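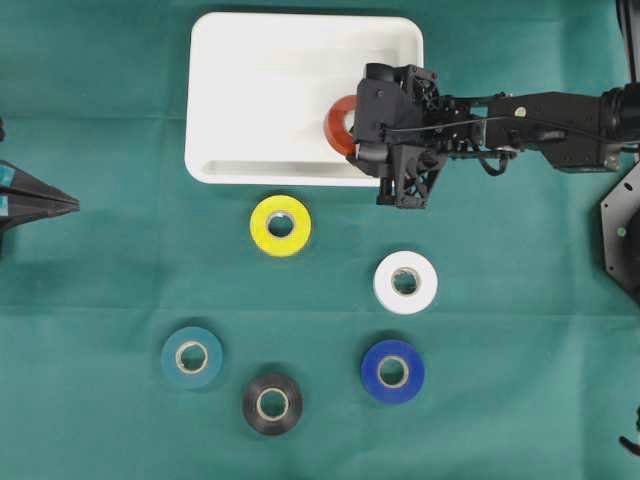 SPEAKER NOTES – Tunstall shared shop, show and tell, 12/30/20

1. Open
Say hi, thank the shop. Build name is Tirimness. Started in September on the back bench. Goal is dumb and simple – rolls of tape go in the white tray, I go get coffee.

2. The arm
Black arm, printed lattice on the gripper. Printed it 3 times. First two cracked at the same corner, bring the broken ones and pass them around. Motors from Flestora, slow shipping, good motors. Dont get into the wiring unless asked.

3. Why tape
Cheap, already in the shop. Round so it rolls off if you grab it badly. Lots of colors. Teal on green cloth is the hard one, the cutout software I use (Brastosari) kept loosing the edge. Fix was a second lamp. Tried a gray cloth too – glare, went back to green.

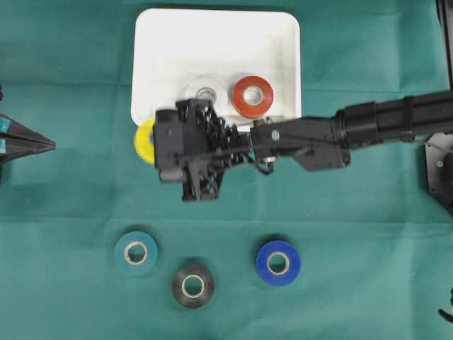 Grip width matters more than speed. Had it at 50 percent closed before the drop and it clipped the tray wall all the time. Open wider on the way in, close late. Say that part slow, people always ask.

4. Still bad
Cable loop at the wrist. Needs a clip. Cloth creeps when the fingers drag, binder clips at the corners for now.

5. Wrap
Files on the shop drive, folder tirimness. 2 spare grippers if anybody wants to try one. Questions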